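盖章工位 Voria 停了一个上午，我们把夹爪从头到尾收拾了一遍

Breston 这边的小消息，写给惦记着 Voria 的各位。2022年12月4日上午，Cirnerwood 楼里的盖章工位停机保养，下午恢复使用。挑星期天是图个清静，平时那间屋子总有人进进出出，问章盖好了没有，问能不能先给他插个队。我全程都在，手上的蓝印到写稿的时候还没洗干净，就由我来讲讲都弄了些什么吧。

先给没来过的朋友补两句。Voria 干的活儿说起来特别简单：夹起一枚印章，到印台上蘸一下，挪到纸上，压下去，再放回来。我们有一台固定在桌边的机械臂做这个，另外有一把手持夹爪，人拿着它把同样的动作走一遍，给机械臂定位置、试夹法都靠它。两边用的指头是同一个型号，都是从 Purves 订的，能互换，所以保养也放在一起做。这回的重点是手持的那一把，它用得最狠，毛病也最先在它身上冒出来。

停机之前，计数器上的数字是 996，就是上次换指头之后盖过的次数。本来说好满一千再动它，我看着这个数也挺想凑个整的（谁不想呢！），可是前几天印出来的东西实在不像话，圆章的一边总是淡，纸角上还老有一抹说不清从哪儿来的蓝。有一份表格被退了回来，对方很客气，只在空白处画了个问号。那就别等了，差几次就差几次吧。

毛病其实有两个，我一开始当成了一个，白白绕了一大圈。

第一个是夹得不正。印章的木柄在两块夹垫中间会慢慢歪过去，歪得不多，夹起来的时候看着好好的，一压到纸上就露馅了，受力的那边颜色重，另一边发虚。我先怀疑印台干了，加了墨，结果更糟，重的那边糊成一片，淡的那边还是淡。后来把章换成一根平头的小棒，夹住以后往桌上一立，从侧面看，它自己就斜着，跟印台一点关系都没有。对不起啊印台，错怪你了。

第二个是脏。夹垫的棱上沾了印油，一开一合就往别处带。章本身没蹭着纸，蹭着纸的是夹垫的下沿，所以纸上那一抹蓝每次位置都不一样，找规律根本找不出来。我甚至把一叠废纸摊在窗台上，按顺序排好，想看看它有没有往一个方向跑，看了半天，只看出来窗台该擦了。

接下来说说具体怎么弄的。我按当时的顺序写，手边有同款指头的朋友可以照着来，没有的就当看个热闹。

一、断电，清桌面

机械臂先回到停放位，断电，把急停拍下去，再把手持那把的线拔了。这一条写在墙上的单子里，排第一行，我每次还是要看一眼单子再动手，习惯了。桌面上的章全部收进抽屉，章面朝上放，别问我为什么强调朝上，抽屉底现在还有一圈蓝的。

印台、一张试印的纸留在桌上，后面用得着。纸我喜欢斜着放，跟平时盖章的角度差不多，铅笔先画一个圆，当靶子用。铅笔轻轻画就行，画重了纸会有凹痕，印油顺着凹痕走，看起来又像是新毛病，我上过这个当。

二、张开，先看再擦

把两根指头完全张开，张到最大，放在亮的地方看。一定要先看，别急着擦！脏东西留在哪儿，说明它平时碰着哪儿，一块酒精布下去这些线索就全没了。我上次就是手快，擦得锃亮，然后站在那儿想：刚才是左边脏还是右边脏来着？

看的时候有几处值得留心：夹垫内侧的面磨成什么样了，棱上有没有颜色，螺丝孔周围干不干净，指臂上的黄铜色衬圈有没有松。顺手也把桌面看一遍，夹垫旁边要是有蓝点子，先处理掉，不然刚擦好的指头往桌上一搁又沾回去了。

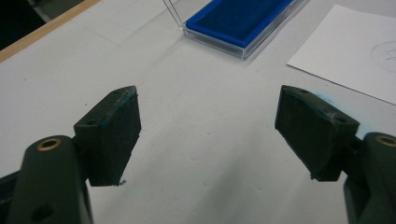
三、拆夹垫，擦棱，洗孔

夹垫上的螺丝很小，用墙上挂着的那把短柄螺丝刀，别拿抽屉里那把大的凑合，刀口对不上，转两下槽就花了。拆下来的螺丝放进磁吸小碟，左边的放左边，右边的放右边。两块夹垫看着是镜像的，手感上左右也差不多，可磨损不一样，装反了就等于把毛病搬到另一边去，还更难查。我的办法是在背面用铅笔写个“左”、写个“右”，装好以后看不见，也不碍事。

印油用酒精擦，棉签转着走，一直朝外，不要来回蹭。来回蹭的话颜色会往塑料的纹路里钻，越擦越均匀，最后整块都泛蓝。棱上最难弄，我用掉的棉签堆了一小堆，到后来还有一层淡淡的印子去不掉，摸上去已经不沾手了，拿白纸在上面用力抹一下也没有颜色，那就算过关。咱们是要它别染纸，外观嘛，我看开了。

孔里用细刷子扫。孔里有积灰的话，螺丝拧到底会觉得软，你以为紧了，其实压着的是一层灰，干上一阵子它自己就松了。这次我从一个孔里扫出来一丁点黑东西，比芝麻还小，也不知道是什么，反正装回去之后螺丝一下子就咬住了，声音都不一样。

四、衬圈和指臂

衬圈这部分我原来老是跳过去，觉得一个圈能有什么事。这回用指甲推了推，没松，又拿木签顺着里面转了一圈，也顺溜。要是有松的，单子上写的做法是整根指头换掉，不要自己往里点胶水。以前我们点过一次，胶渗到孔里面，轴穿不进去，最后还是换了一根，还多搭上一个下午。

指臂擦灰就好，干布，不用酒精。顺着弧度摸一遍，看有没有裂纹，裂纹用眼睛不容易发现，深颜色的料子尤其藏得住，手指头倒是很灵。没有裂的，放心了。

五、内侧面到底换不换

这是那天上午唯一吵起来的地方（也不算吵，就是声音大了点）。内侧面磨出来的那种发亮的地方，有人说可以用细砂纸带一带，恢复一点咬劲；我是不赞成的。砂过以后头几天确实夹得牢，可是砂的时候很难保证平，手一偏就多磨掉一点，回头章柄又歪了，等于自己给自己制造第一个毛病。

最后折中：旧的夹垫不砂，收进盒子当备件，机械臂和手持夹爪一起换新的。柜子里剩下 9 块，够用，但是我已经跟 Purves 那边补了货，说是 19 天能到。要是路上耽搁了也没关系，盒子里那几块旧的擦一擦还能顶一阵子，夹大号的章完全没问题，就是那枚细柄的小圆章会闹脾气。

换新夹垫有个小地方要提醒：新垫子棱很利，上机之前用指甲把毛边推一遍。这几根毛边看着不起眼，它们特别会吸印油，前一批就是这么开始变脏的。推完再擦一遍，再装。

六、装回去，对正

螺丝两边轮流拧，每边一点一点来，先都带上，再慢慢收紧。别一口气把一颗拧到头再去管别的，那样垫子会被拉偏。收紧之前把两根指头轻轻合上，让两块垫子自己找平，然后保持合着的状态拧最后那一下。这个手法是我从装柜门铰链上偷来的，好使得很！

对正就用前面说的平头小棒。夹起来，往桌上一立，换两个方向看，竖着的就行，斜了就松开重来。我第一遍斜了，第二遍还斜，第三遍去倒了杯水，回来一看，小棒底下垫着一片棉签上掉下来的绒毛。行吧。拿掉绒毛，直了。

桌面也要平。我们的桌子上铺着一层带浅灰格线的白面，格线拿来对位置很方便，时间长了会起褶，印台要是正好压在褶上，蘸的时候就是一边高一边低。所以对正做完，记得把印台往平的地方挪，再把机械臂那边的蘸墨点重新教一遍。教点的时候速度调到最慢，人别站在臂和桌子中间。

七、试印

试印先用手持的，再上机械臂。手持的好处是手里有感觉，压下去顶到了没有，自己知道；机械臂只认高度，你给它多低它就去多低。先用手找到舒服的高度，量下来，再填到机械臂的参数里，比直接在机器上一点一点试要快得多。

连着盖 3 次，中间不补墨，看颜色是不是匀着变淡。匀着淡，说明压得平；一边先没了，那就回到第六步。那天手持的一遍就过，机械臂第一轮偏高，只印出来一个月牙，往下调了一点，再来，圆了。跟铅笔画的靶子套在一起，边对着边，看着真舒服，我没舍得扔，贴到墙上的单子旁边去了。

还有一条是这回新加的：每次蘸完墨，夹爪抬起来以后先停一小会儿，再往纸那边走。原来的程序是抬起来就横着走，章面上多余的印油来不及回去，一晃就挂到边上。加了这一停，整个动作慢了一点点，排队的人估计感觉不出来，纸倒是干净了不少，至少下午盖的那一批里我没挑出带蓝抹的。后面怎么样还得再看几天。

日常怎么用，有几处小改动

用 Voria 的各位，下面这些跟你们有关系，麻烦看一眼。

印台不用的时候请合上盖子。敞着晾一晚上，第二天表面就发紧，大家一看颜色浅，就往里加墨，加多了又溢，然后全到夹爪上去了。盖子很轻，随手的事。

加墨请加在中间，别沿着边倒，加完等它吃进去再用。加墨的瓶子现在挪到了左手边的架子上，瓶口朝外，旁边放着一次性手套。手套是真的该戴，看看我的手就明白了。

收工前拿干的白布把两块夹垫的下沿抹一下，抹完看看布。布上有颜色，就用酒精棉签补一遍；没有颜色就可以走了。整个过程比等电梯快。抹过的请在单子上画个勾，不用签名，我只想知道有没有人抹。

手持夹爪用完请让它张着放，别合着。合着放的话，两块垫子上要是还有一点没干的印油，第二天早上就粘住了，猛一拉开会把面上的料带下来一层皮。上一批旧垫子里有一块就是这么伤的。

还有，请不要拿夹爪夹铅笔。我知道粗细刚好，我也夹过，很好玩，可是铅笔的六个棱会在垫子上压出沟来。想玩的话，盒子里有旧垫子，跟我说一声，我给你装上，随便夹。

下一次什么时候

下次保养先定在计数器再走满一轮的时候，具体哪天看用量，照现在的速度，忙季来得会早一些。去年到了 5 月，申请表一沓一沓地送过来，计数器跳得我心慌，明年那会儿我打算提前备好一整套指头，连指臂带夹垫装好、对正好，放在柜子里，坏了直接整套换上，拆下来的再慢慢收拾。能不能做成要看 Purves 的备件给不给得上，我正在问。

机械臂的底座螺栓这次没动，只看了划线，线还对着，没有跑。线缆护套靠近桌边的一段有点磨，先缠了一层布胶带，新护套已经在买了，到了以后找个中午换掉，不用另外停机。计数器清零了，从零开始，我回头看的时候已经有人在用了，都没给我一个拍手庆祝的机会。

对了，桌上那些蓝点子，我擦掉了一部分，剩下的酒精也拿它没办法。台面的白面材料可以整张换，仓库里有一卷，等下回停机一起铺吧。谁手上有擦印油的好办法，来 Cirnerwood 敲门告诉我，或者写在墙上那张单子的背面，我每天早上都会翻过来看。

联系我们：Cirnerwood 楼 Voria 工位 | © 2022 Breston 工坊简讯 | 返回顶部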